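Sinevero kitchen cell: walk-round checklist, May
Checked by: Kelly Teixeira. Second look: Nigel Lockwood

Question from Ruth again at the top of the sheet, "can it do the chores yet." Answers by item. Pass / Fail / Watch.

1. E-stop, reach from both sides of table
Pass. Left one sticky, still trips. Clean it.

2. Speed limit with people in the room
Pass. Set to 120 mm/s, held there.

3. Floor clear, cables taped
Watch. Tape lifting by the sink agian. Marjorie has the wide roll.

4. Wiping table
Pass, just. Misses the corners. Does not know a crumb from a scratch, goes over the scratch five times.

5. Cups to shelf
Fail. 2 drops out of 50. Plastic cups only until this is under control, no glass. Nigel says the Ternness unit did better, I haven't seen the numbers.

6. Folding dish towels
Fail. Not unsafe, just slow. Could do a whole basket by hand in the time.

7. Finger pads, wear and grip
Watch. Check for splits and grease before each run. Replace in pairs, not one at a time.

8. Thin packaging, pick up and clear away
Watch. Soft crinkly stuff is the hard one. Shiny bags give and change shape as you pinch, flat wrappers want coming at from the edge. Hand-held grippers manage it with a person doing the thinking. Arm on its own, no. 288 tries logged, Sandra has the sheet.
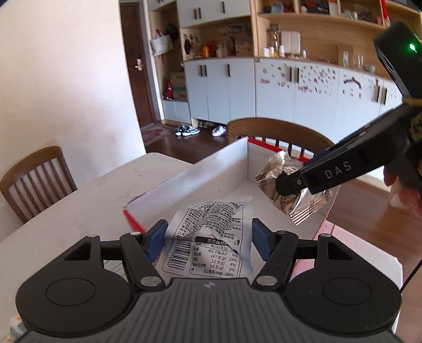 9. Pinch points, linkage and pivot screws
Pass. Screws snug. Keep fingers out of the jaws, sleeves rolled up, no lanyards. Told the new starters twice.

10. Unattended running
Fail. Not until 5 and 8 are sorted. Somebody stays in the room.

Open: tape (3), pads on order from Horrocks (7). Recheck 5 after the pads come. Ruth, short answer is tables yes, cups no, trash with help.

KT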